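4.2 Equipment Budget and Purchase Planning

The cost model in Section 3 treats a two-arm workcell as a single purchase. In practice the Drenville cell was bought in pieces, and the order of those pieces affected both the total cost and the date on which the first usable trials could be run. This section sets out what was planned, what was bought, and which lines of the budget turned out to be too small.

The plan was written in February and had five lines: arms and grippers, cameras, the table and mounts, task materials, and spares. Arms and grippers took up most of the money, as expected. Two arms were ordered together from Parness so that both would carry the same firmware and could share one service contract. A single arm with an option to add a second later was also priced. It was rejected on the grounds that the second arm would have needed its own delivery, its own setup visit, and a repeat of the safety check.

Task materials were given the smallest line in the plan, at $700. This covered the objects the arms were to handle in the Akolora task set, including the letter tiles and trays used for the spelling tasks (Figure 3). The spelling tasks were chosen partly on cost. Tiles are cheap to replace, they do not wear quickly, and a tray with a fixed channel gives a clear test of placement without the need for a separate measuring device. They are also small enough that a poor grip shows up early, so they place real demands on the grippers that make up the expensive part of the budget.

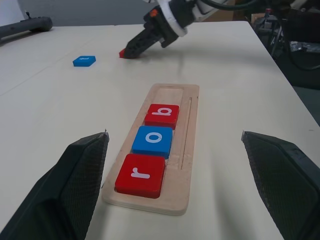 Figure 3. Spelling task, view from the wrist camera of one arm. Three tiles (r, o, b) are in the tray channel and one slot is open; the second arm holds a red tile at the table surface.

Two points in the plan were affected by this task. The first concerns the cameras. The original budget allowed for one overhead camera and no wrist cameras. During early planning it became clear that an overhead view could not be relied on when both arms were working close to the tray, as either arm could block it. Wrist cameras were added for both arms, together with mounts and longer cables. The added cost came to $1,576, which was taken from the spares line. We would now put wrist cameras in the first draft of any budget for two-arm work on small parts.

The second point concerns gripper pads. Pads were first entered as part of the gripper price, with no allowance for replacements. The tile tasks call for a pinch at the very tips of the fingers, where a change in the pad surface matters most. Pads should be planned as a consumable, with their own line and a fixed replacement interval. We used an interval of three months for the cost figures in this paper. Groups working with heavier or rougher objects should expect a shorter one.

The spares line was the weakest part of the plan. After the camera purchase it could no longer cover a full replacement gripper, and for part of the project a single failure would have stopped all two-arm work until a new order arrived. The Eglītis planning method sets aside a share of the hardware price for spares and does not allow other lines to draw on it. We did not follow that rule - the money was moved - and we would follow it in a second cell.

Table and mounting costs stayed within plan. The one change was to the tabletop order, where a plain light surface was picked over a dark one at the same price, to give more contrast with the black grippers in the camera views.

Staff time is not included in any of the amounts given here. It is handled separately in Section 4.3, along with floor space and the service contract.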